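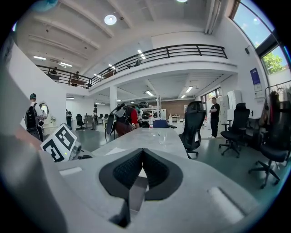

The long white table, with a glass and a sheet of paper on it.

I have now lived with the Muvside recorder for one full TV season, from the fall premieres to the March reruns, and I have opinions! If you've missed it, the Muvside is a little black box that plugs into an antenna and your TV and records regular broadcast channels, the way a VCR did, except you can pause the ten o'clock drama while you go and find the chips. I paid $109 for mine. No subscription, which was the whole appeal (I already pay for Favmont and I resent that one every month, because all I use it for is Rultness and there are never enough episodes of Rultness).

Setup took me most of an evening. Most of that was the channel scan, which stopped twice at the same spot and then ran through perfectly the third time with nothing changed on my end. The menus are plain gray and a bit slow, and the remote has a giant button for an app store that has hardly anything in it. I've pressed it by accident more times than I can tell you. But once the channels were in, they stayed in, and the picture on my big three networks is gorgeous, better than what I used to get from cable.

Where it shines is boring old network TV, and I mean that lovingly. I'm a procedural person. Give me a medical show, a lawyer show, a fire station show, anything where the guest star did it and we're all done before the news. You tell the Muvside to record a series and it just does, new episodes only if you want, and it's smart enough to follow a show when the network shuffles it to another night in January with no warning. My old recorder would've given me an hour of a singing contest. It has two tuners, so I could record the doctors while watching the lawyers, and that covers me on every night except the one where three things I like are on at the same time. On that night you set a priority list and somebody gets dropped. I dropped the sitcom and felt bad for about a minute.

Storage is my main gripe. The box holds 80 hours, and that sounds like plenty until you are a person who "saves" a whole season of something for the summer. By the midseason finales mine was full, and what it does when it's full is delete the oldest thing without asking. That's how I lost the first four episodes of a spy show I was really looking forward to. There IS a setting to protect a series, it's under Library and then under Advanced, and I found it the next morning. Go and find it on day one, please. You can plug in your own drive as well, and I've since done that with an old one from Ciobanu that was sitting in my desk drawer. It took it right away.

The other thing is overtime. Football runs late, everything after it slides, and you lose the last part of your drama, always the part with the confession in it. You can add extra minutes to a recording by hand, but it's per show and you have to remember, and I don't.

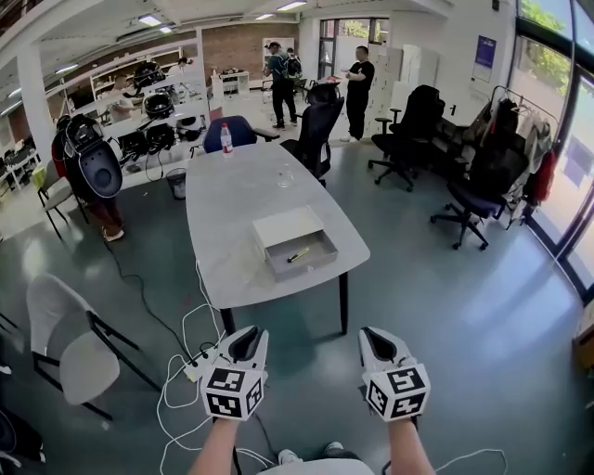

Lajos Pintér wrote in after my first-impressions post to say that I was wrong about this, and that the newest update lets you add half an hour to everything on one channel in one go. "It's under Channels, hold down OK on the channel name. I've had it on all season and haven't missed an ending. It eats up your space though, so don't do it if you're short on hours."

So I tried it, and he's right, it works, and no, it isn't in the manual anywhere. It doesn't help if the game goes past the half hour, but it has saved me three endings so far. Thank you, Lajos!

Commercial skip is okay. It jumps thirty seconds at a time and you get a feel for how many jumps each network needs. The automatic version misses about as often as it hits, and it once jumped clean over a cold open, so I turned it off.

Would I buy it again? For network shows, yes, and I've already talked my sister into one. If you mostly watch streaming stuff, skip it and keep the money. I'm giving it four stars out of five, and it gets the last one back when they fix the deleting.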